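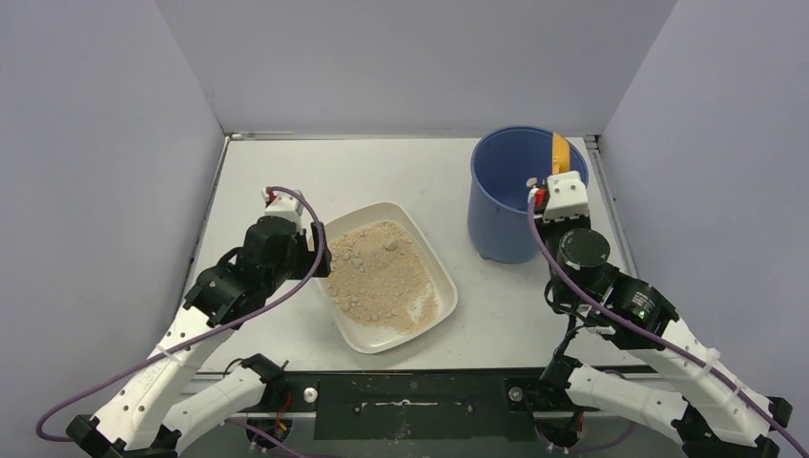 Bezawit Belay, materials bench, Plenano

May, afternoon. Litter test, tray 2. I filled it with the Baven pellets and want to know how much powder they leave.

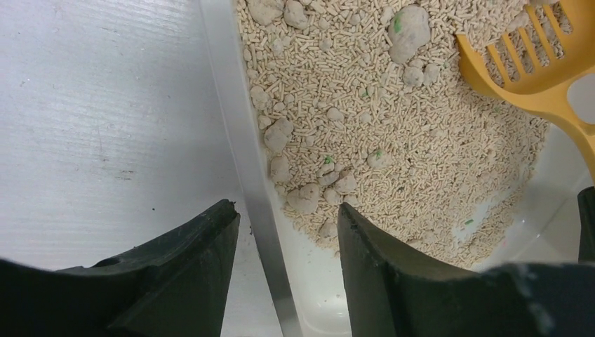
Tan pellets along the side wall of the box.

Alby asked for the layer to be thin. I think it is too thin on one side - the bottom shows there. Next time I will weigh 300 g more before spreading.

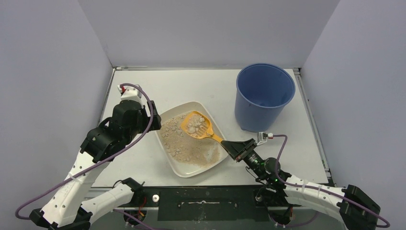 Clumps in the slotted scoop, blue bin at right.

Sieve the rest for 30 seconds and write down the weight of the powder.
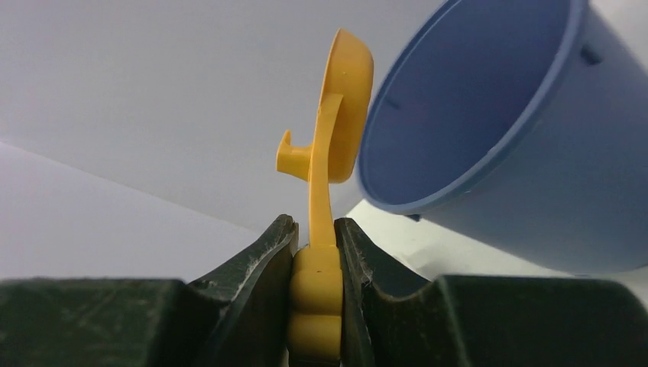
Also to do: wipe the table edges, and ask Whitlock for the price of the second bag.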